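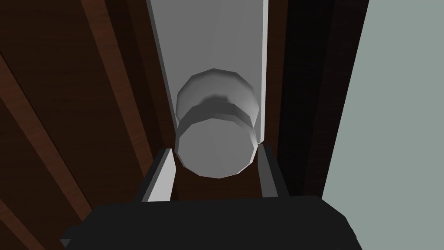 Progress report to the Fakhoury fund, July to December
Prepared by Jirayu Nuchit, Wusarness
Dec 18, 2023

In this period we continued the work on the door and cabinet robot for the Nendow building. The robot will open supply rooms and cabinets for the night staff, who now do this by hand many times in one shift. All training is still done in simulation, as agreed in the plan. We have finished 18 of the 30 tasks. The round knob was the most difficult one, and we spent more weeks on it than we had planned.

Two people from the night team joined us for the reviews. They told us which doors are heavy and which cabinets they open most often, and we changed the order of the tasks after this. Their supervisor asked if some positions will be cut. The answer from Pultex is no - the hours will go to deliveries and to checking of stock, and we have it in writing. 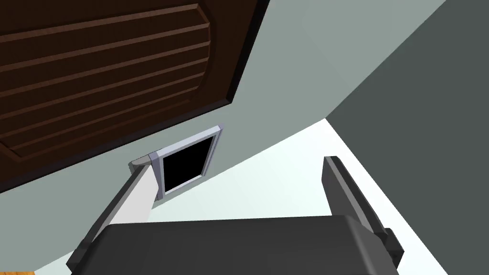
Training of the staff is the part where we are behind. We wanted to begin in the autumn, but the written guide was not ready and the team leaders had no free hours. The first lesson will use the simulated views, so that people learn to read what the robot sees near its own hand. A slatted brown panel seen steeply from below, with the two fingers open and nothing between them, is hard to understand for a new person. We will practice such views before anybody works beside the real machine.

For the next period we ask to move roughly 400 dollars from travel to printing of the guide. The other budget lines stay the same.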